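Last updated: December
Home | Meetings | Guest Rooms | Contact
Search this site... Go

Kornden House – Guest Rooms Group
Minutes of the meeting held in the front parlor

Present: Sverre Ljungberg (chair), Sanaa El Fassi, Hanneke Van Leeuwen, Lotte Smits (minutes)
Sorry to miss it: Evelien De Smet

1. Welcome
Sverre opened at 10 and thanked everybody for coming out in such miserable weather. Hanneke had brought her ginger cake, and it has to be recorded that very little of it went home again. The last minutes were agreed with one change – the hall rug is going to the cleaner, and the stair runner is staying where it is.

2. Toys in the family bedroom
Sanaa spoke at some length, and with real affection, about the plush fruit. Families love it, but it does travel, and pieces have been found under beds and once in the linen closet. She would like all of it kept together in the white plastic basket, which is light and easy for a small child to carry.

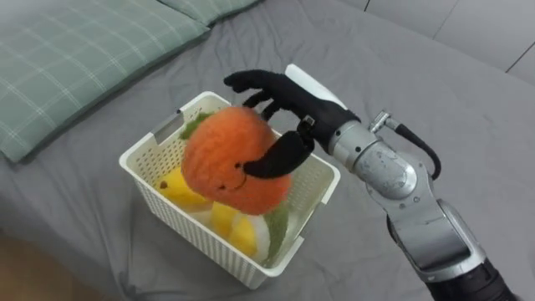
Hanneke wondered whether a lidded box would look neater. We talked this over for quite a while and came back to the basket, mainly so that children can see what is inside and help themselves. Agreed. Sanaa will write a friendly line for the welcome folder asking families to gather up the fruit before they leave.

3. Beds and linen
Lotte reported that the gray fitted sheets from Estex have washed well and that we should stay with them. Sverre asked if we could run to 2 more sets for the busy weeks, and everyone was in favor.

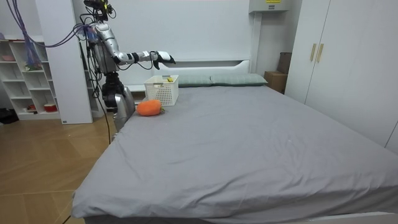 Item 3: the gray fitted sheet on the bed, with the toy basket near the pillows.

The quote from Bosman for bedding across all the rooms came to 735, and Hanneke will go back and ask, very nicely, whether they can do any better.

4. Order of work on changeover days
There was a good long chat about what gets done first. Sanaa likes to clear the toys off the bed before anything else, then see to the sheet and smooth it toward the corners.

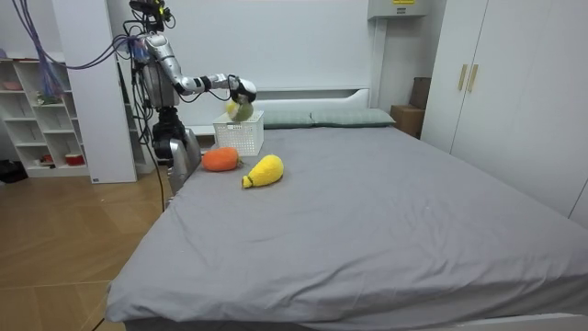

Lotte has always started with the windows and the dusting, and said she was happy to try it Sanaa's way for a month. Evelien had sent a note asking that the pillows be checked for loose seams at every changeover, and we all thought that very sensible.

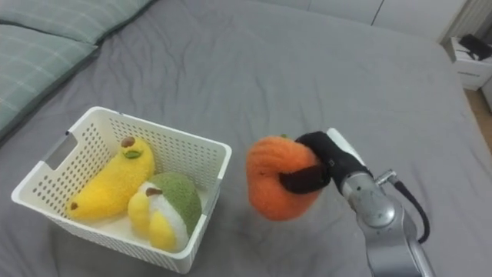
Item 4: plush fruit and basket on the bed, pillows in their pale green cases.

5. Money
We have set aside 50 for mending and small repairs. Sverre will ask at Wullard about thread and spare buttons.

6. Any other business
Hanneke asked for the parlor lamp to be looked at again, as it still flickers. Sverre will see to it. Lotte to send these minutes to Evelien, along with the cake recipe.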